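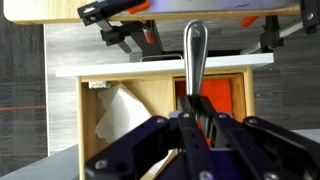
Vokia pauses drawer routine after grip fault

DIMBRIDGE, 9 February 2024 — Vokia has paused the drawer routine on its Findeck kitchen arm after a fault in the grip software. No one was hurt.

The fault was found during a run of 2000 drawer cycles at the company's Dimbridge test kitchen. In 5 of them the gripper kept hold of the handle after the release command, and the arm pulled against the slide until its force limit stopped it. One drawer rail was bent.
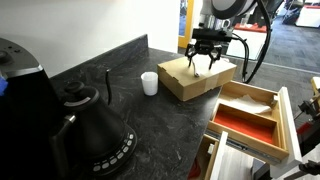

The Findeck arm above a wooden box at the Dimbridge test kitchen, with a drawer open below.

Vokia has told all customers running software build 2137 to turn off drawer tasks. Other tasks may continue. Hughes, which services the arms, will check the 340 units in use — starting with those installed since October. A corrected build will be sent out once the full run has been repeated.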